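Pelik 284 Meeting Room Display System

4 min read

The Pelik 284 is a display and records package for city councils, advisory boards and planning commissions. It puts the agenda, staff drawings and vote results on the overhead screens and stores the meeting once the gavel comes down.

Each set includes two ceiling screens, a desktop control computer, a clerk's keypad and up to 20 voting buttons. Additional buttons can be ordered through Skanura, which handles sales and installation. Mounting brackets are sold separately.

The clerk loads the agenda packet before the meeting. During a hearing, the chair or clerk can switch between the packet, a site plan and a public speaker's slides from the same keypad. Roll call votes show by name or by seat number. The motion stays on screen until the clerk clears it.

Screen text can be read from the back row in rooms up to 100 feet deep. For a deeper chamber, ask for the long-room option.

Ultenville has used the system in its council chamber since April. City recorder Iraís Bermúdez runs it for council sessions and for the downtown renewal board, which meets in the same room with a smaller dais. She keeps a saved layout for each.

Recordings are kept on a hard disk in the control computer. The standard disk holds 336 hours of meetings.
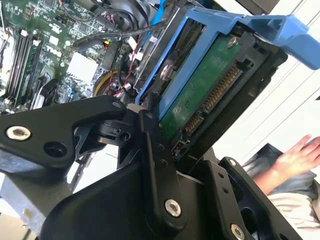

When storage reaches its limit, the system stops recording and shows a notice on the clerk's screen. It does not erase older meetings. Copy files to the city's own archive before deleting them, and check your state's retention rules first.

The warranty covers parts for two years. On-site labor is covered for the first year only. Quotes are prepared by Zyanya Serrano at Skanura and need a floor plan with ceiling heights.

Page updated 26/06/2025

Comments (3)

Kimutai Mohamedi
Does the vote display handle abstentions, or just yes and no? Our planning commission gets a lot of recusals.

Sarahí Magaña
Kimutai, it has yes, no, abstain and recused. We had to turn the last one on in settings.

Wenceslao Valdovinos
Would like to see the bracket price on this page. I had to call for it.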